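1/ Two weeks into comparing grippers for bin picking. The Staltix two-finger against the older Pekex, same KUKA arm, same metal bin.

2/ 577 picks logged on the Staltix so far. It does fine on boxy parts. Flat pouches are the trouble – the fingertips skid along the bin floor and close on nothing.

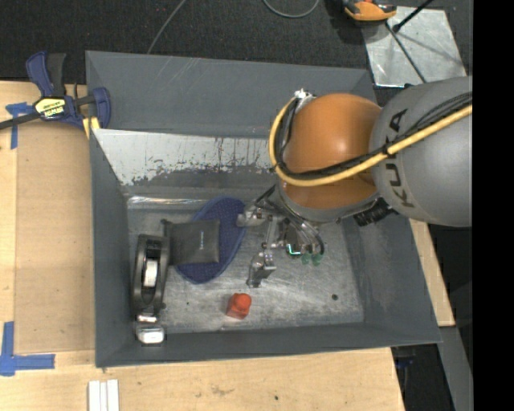 *Gripper over the bin, blue oval piece and gray pouch to its left.*

3/ Gilang Tarigan suggested slowing the last 8 mm of the approach. Misses on pouches dropped, but each cycle got almost 9 seconds longer. Too slow for Shearer.

4/ Pekex goes on next, with the controller settings left alone. Cable routing is the part I'm dreading.

5/ Numbers for both in September, once the Pekex has its own 577.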